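Lids wanted - container library at Oltness hall reopens in June 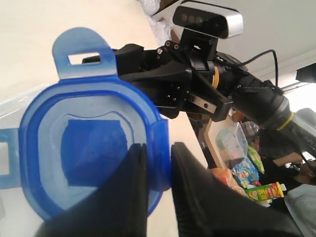
Ruawai Reuse Group | Kitchen and Containers Team

The container library is back on from June, same side door at the Oltness hall, and we are short of lids. Not tubs. Plenty of tubs. Lids.

For anyone new to Ruawai - you borrow clean food containers for a party, a freezer cook-up, a school lunch run, whatever, and bring them back washed. No charge. Last season 591 containers went out and most came home again, but a good lot came home without their tops, and a tub with no lid is pretty much a bowl.

Count after the end of season clean: 49 tubs with nothing to go on them. Most are the mid-size rectangular kind with rounded corners.

Flap lids like the blue one are what we're after, the sort with a slot through each flap that catches on the lip of the tub. Any colour. See-through ones are fine too. Scratches fine. Please check the flaps before you drop them off, bend each one back and forth a couple of times and have a look along the hinge. If it's gone white or started to split, keep it out of the box, it will go the first time somebody packs soup in it.

What we can't take:
Lids with a flap missing
Anything melted or warped from the dishwasher
Lids that have held paint, glue or garden stuff, even if they've been washed
Takeaway lids, the thin ones

Drop-off is the crate inside the side door at Oltness, or the shelf by the counter at Fadell Hardware in Zevthorpe during shop hours. Fadell have been very good to us over the winter and let us use there back room for sorting. Thanks to them.

If you have the whole set, tub and lid together, bring both and leave them clipped so we know they match. Loose lids get tried against the tubs at the sorting night, 7 pm start, and extra hands are welcome. It is slow work. Last time we matched 21 in one evening and that was with the good light on.

Also - labels. Borrowers, please leave the sticker on the base alone, that's how we know what belongs to the library. A few came back scrubbed so clean we nearly gave them away. Masking tape for your own name, on the side, and peel it off before you return it.

The wash-up sink at the hall is working again, new tap, hot water takes a minute to come thru. Tea towels still needed, old ones are fine.

Borrowing limit stays as it was. Bigger events please ask ahead at the hall so we can put a stack aside for you.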